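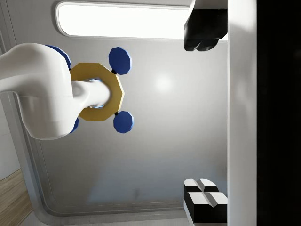

One reader of our February draft asked why we bothered with hand guiding at all, given that a good remote-control setup can produce demonstrations all day long without anyone having to lean over the robot. It is a fair question, and we have gone back and forth on it ourselves more often than we would like to admit. Our reply is that the two ways of teaching leave different marks on the data. When a person moves the arm by hand, the path tends to be short and sure near the point of contact. When the same person drives the arm from a distance, the path is fuller of little stops and second thoughts – and those stops can be very useful to a learner that must one day recover from its own mistakes.

We therefore collected both kinds in the Drallance simulator. Each operator at the Ollthorpe site was given 50 practice runs in each mode before any run was kept, and after screening we were left with 2713 demonstrations. Hand guiding in simulation is of course a bit of a stand-in: the operator holds a small passive arm on the desk, and the simulated arm follows its joints. Remote control uses the Fakoston controller, which moves only the gripper and lets the solver worry about the elbow.

Objects on the table were placed afresh for every run, while the perforated work surface stayed the same throughout. We kept the arm's casing in full detail, buttons and all, so that views from behind the arm would include the parts of the table it hides.

Figure 2. A simulated tabletop seen over the arm, with a gray crate and a white board toward the far end and part of a yellow crate at the left.
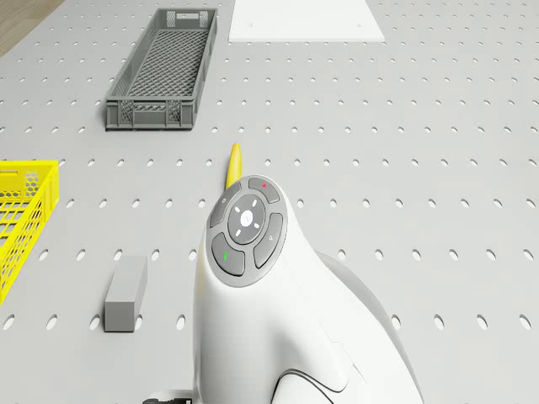
4.3 Screening the Demonstrations

Every run was replayed at normal speed and judged by two people working apart. They dropped any run in which the operator had plainly given up, but they were asked to be kind to slow ones – a patient approach is still a good lesson. Of the runs they disagreed on, 56 went to a third reader, using the Samarakoon checklist given in the appendix.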